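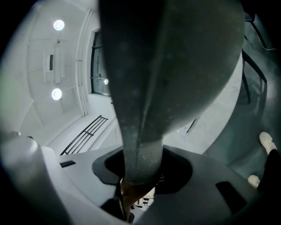

We use cookies to keep you signed in and to count visits. By continuing to use this site you accept this. Manage settings

Is "just collect more demos" real advice, or what people say when they don't know?

posted by flathead_jo in Robotics > School & club projects

I'm in the automation elective at Bodville and I'd like an opinion from somebody who isn't grading me.

Our project this term is one of those learn-from-demonstration things. You hold a gripper in your hand, it has a camera on it, you do a task the way a person would, and the recordings get used to train a model that is supposed to run the same gripper on an arm. The arm is a small one we call the Tramness after the sticker on its base. Tasks are kitchen stuff on a counter. Pick up a cup, move a lid, turn the knob on a portable gas stove (no gas in it, before anyone writes in).

We have 2776 recordings. I know the number because it's on the first slide of every update we give. What isn't on the slide is that the arm got the lid task right in 2 out of 50 tries last Tuesday, and one of those was the lid sliding into place by itself after the gripper let go of it too early. I was there. It got counted.

Each time this comes up the plan is the same: collect more. Next month we're supposed to show the thing at Starkimance, which is a regional student meet with a judged demo, and the schedule between now and then is basically recording shifts. I've done so many of these that I dream about lids.

So my doubts, in no special order:

- The training error looks great. It looked great two weeks ago too, and the arm was just as bad.
- Everyone records differently. Some of us go slow, some of us snatch. One teammate always comes in from the left as that's where he likes to stand.
- When you're holding the gripper, the camera gets plenty that has nothing to do with the job: ceiling lights, floor, other people's shoes. I asked if that matters and was told the model "learns to ignore it." Does it? How would we know?
- No one has gone back and watched the recordings. I suggested it and got a look.

I'm not trying to be the negative one in the group, though I think I already am. I'd like to know whether more data has a decent chance of fixing this, or if there's something we should check first. If the answer is that it's hopeless before Starkimance I can live with that, I'd just rather spend my evenings on something else.

Follow (6) · Report

pemberly_bench

More data always helps. That's been shown over and over. 2776 isn't a lot for this kind of model, the good ones use way more than that. Also try a bigger model and train longer, and turn on image augmentation. You should be fine for the meet if you keep at it. Good luck!!

Thijs Dekker

I'd be careful with the reply above mine. More data helps when it's more of something useful. I've helped out with a student project like yours for several terms, and the times we fixed a bad policy by recording more of the same were few, and I'm suspicious of those too, as we usually changed something else in the same week.

Start with the thing you got a look for. Sit down and watch the recordings. Play them fast, in one evening, with a spreadsheet open and a column for "would I show this to someone as the right way to do it." When we did it we threw out so much that the group stopped speaking to me for a while. We ended up with almost 900 we believed in, and the model trained on those was better than the one trained on the whole pile. Was it good? No. But it failed the same way each time, which meant we could work on it.

Things I'd look for:

Recordings that start late. The person is already holding the lid when the clip begins. The model never learns how to get there, and then you wonder why the arm hovers over the counter doing nothing.

Recordings that run on after the task is done. You set the lid down, you turn around to talk to someone, and the gripper swings around the room with you. The model takes all of that as part of the job.

Fingertips in the view. If you're steadying the jaw or nudging an object into place with your other hand, even a little, the recording says the gripper did it. The arm has no other hand. I would bet money you have some of this, every group does, and whoever did it won't remember.

Speed. Your snatcher and your slow person are giving the model two answers to one question and it will pick something in between, which is a third speed that works for neither of you.

On your ceiling question: I don't trust "learns to ignore it" either. A wide camera on a hand-held tool sees whatever the tool is pointed at, and you will be pointing it at the ceiling more than you'd think, just from picking it up and tilting it. If the lights are in the same spot in every recording, the model is free to use them to work out where it is. That'll look wonderful in your own room. Then you carry everything to a gym for a judged demo and the lights are somewhere else. You can test this cheaply. Turn off a row of lights, or move the counter to the other side of the room, and run the same trials again. If it falls apart, you've learned what it was looking at.

Same goes for the person doing the recording. Check how often you're in your own shot. On the arm, there won't be anyone standing there with a sleeve reaching in.

Last thing, and it's the boring one. Is the gripper on the arm mounted the same as the one in your hand? Same camera angle, same fingers, same pads on the jaws? We lost most of a term to a camera tilted differently on the arm. The training error was beautiful the whole time. Training error tells you the model can copy the recordings, it has no opinion about your arm.

So no, I wouldn't record another clip this week. And I'd stop counting the lid that slid in by itself. Write down what a success is before you run the trials, have someone outside the group do the counting if you can find one, and put that number on the first slide. It'll be an ugly slide.
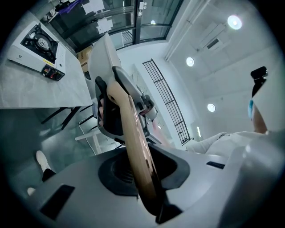
flathead_jo replied to Thijs Dekker: OK, I did part of this. I went through one shift's worth of clips last night and your bet about fingertips was safe. I also found a run of my own where I come in late on every single one, so I'm part of the problem, which I wasn't looking forward to writing here. Starting late seems to be a habit from how we trigger the recording. You press, you wait for the beep, and by then your hand has already gone ahead.

What I still don't buy is the idea of throwing out that much. If we cut the pile by two thirds and it's still bad, I've got a group that's mad at me and no demo. Is there a way to find out before deleting everything?

Thijs Dekker replied: Don't delete anything. Make a second list and train on that, keep the first one where it is. Train both with the same settings, run both on the same day with the lid in the same marked spots, and don't tell the person counting which is which. If your short list doesn't win, put it back and tell me I was wrong. I'd want to know.

And do it for the lid only. Leave the stove knob alone. Turning a knob with two fingers is a lousy task for a first project. Half of it is how hard you squeeze, and the camera can't tell you that.

oldrelay

I'm going to be a bit contrary to both of you. I judged student demos for a few years (other meets, not Starkimance, so I can't say what they look for). Most of the learned-policy projects I saw had the problem described here and hid it. They'd run the arm until it worked and show the video. You can tell. The object is always in the same place and there's always a reason they can't move it for you.

What I gave points for was a group that could say where their thing stopped working. I don't remember any of them having a high success rate. One had a plain scripted pick-and-place running next to the learned one, with the same gripper, and the scripted one was better. They said so. I'd suggest you build that too, it's an afternoon with the Negussie controller or whatever your school has, and if a script with taped marks on the counter beats all those recordings then your group should hear it before a judge says it.

I'm also not convinced that cleaning the data gets you as far as Thijs thinks in the time you have. It got his group from bad to less bad. With a month to go I'd do the mount check first, it takes a ruler and a photo from each camera, and if the two views don't match then the rest of this page can wait.

flathead_jo replied: They don't match. I checked this afternoon. I can see much more of the left jaw on the arm than I can on the hand-held one. I asked who mounted it and it was mounted by a previous class, so there's no one to be annoyed at. We're remounting it Tuesday. I'll post the count, whatever it is, with the sliding lid left out.

pemberly_bench replied: still think more data would help

Thread is open. Sign in to reply.

Related discussions
Policy works in the lab, fails in the hallway
How do you label a demo where the operator dropped the object?
Two-finger gripper pads keep peeling off
Scripted pick-and-place as a baseline: how simple is too simple?
Lighting changes and wrist cameras
Our advisor wants a success rate and we don't agree on what success is
Anyone been to Starkimance with a tabletop arm?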